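Encore des nouvelles de l'étang

Bon, je fais vite, il est presque minuit et je dois me lever à 5h pour la tournée.

Donc les crabes. Pour ceux qui n'ont pas suivi le billet de novembre : depuis la fin de l'été on remonte du crabe bleu dans les capetchades, côté Zotodham surtout, là où le canal arrive dans l'étang. Au début un par-ci par-là. On les montrait aux gamins sur le quai. Maintenant c'est plus drôle du tout.

358 la semaine dernière. Trois cent cinquante-huit, dans les filets de Said Kettani tout seul. Il les a notés un par un sur le carnet parce que sinon à la réunion on te dit que tu exagères. Et à côté de ça, trois kilos d'anguille. Trois ! L'an passé à la même époque il en sortait 50 sans forcer.

Le pire c'est pas ce qu'ils mangent, c'est les filets. Ils coupent la maille pour aller chercher le poisson coincé dedans, et après tout le reste se sauve par le trou. Said passe ses après-midi à ramender au lieu de vendre. J'ai essayé de l'aider, je suis nul, mes noeuds glissent. Il a refait derrière moi sans rien dire. Sympa.

Essayé aussi la maille plus rigide de chez Zadeler. Cher. Un peu mieux sur le bas du filet, mais lourd à relever quand y a du vent et de toute façon les gros passent quand même. À voir au printemps.

Réunion au local de la Grakurier mardi dernier, non, pas mardi, je sais plus, bref. Salle pleine, chauffage en panne. Eliécer Bermúdez est venu parler de ce qu'il a vu plus au sud, dans les lagunes où le crabe est installé depuis plus longtemps. En gros : faut pas espérer s'en débarasser. Pêcher les femelles avant qu'elles descendent pondre vers la mer, ça oui, et s'y mettre tous en même temps sur le même secteur. Et trouver à qui les vendre. Il dit que la chair est très bonne, je confirme, on en a fait à l'ail chez ma soeur et il restait rien.

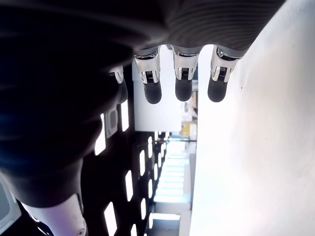 Sauf que pour vendre il faut une filière, des glacières, quelqu'un qui passe les prendre tous les jours. Le mareyeur veut bien essayer mais à un prix ridicule. Said a rigolé quand il a entendu le chiffre. Moi moins.

Côté eau, la salinité est haute pour la saison, il a pas plu ou si peu. Les herbiers au fond de l'anse ont l'air de tenir. Pas vu d'hippocampe depuis un moment par contre, si quelqu'un en a croisé, mettez un mot en commentaire avec l'endroit (à peu près, pas la peine de donner le point exact à tout le monde).

On ressort demain avec le Samir si le vent tombe. Casiers neufs, appâtés à la tête de mulet, posés le long du chenal. Je vous mets les chifres dès que je les ai.

Ah et si vous trouvez une bouée orange marquée SK sur la plage, c'est à Said, il la cherche.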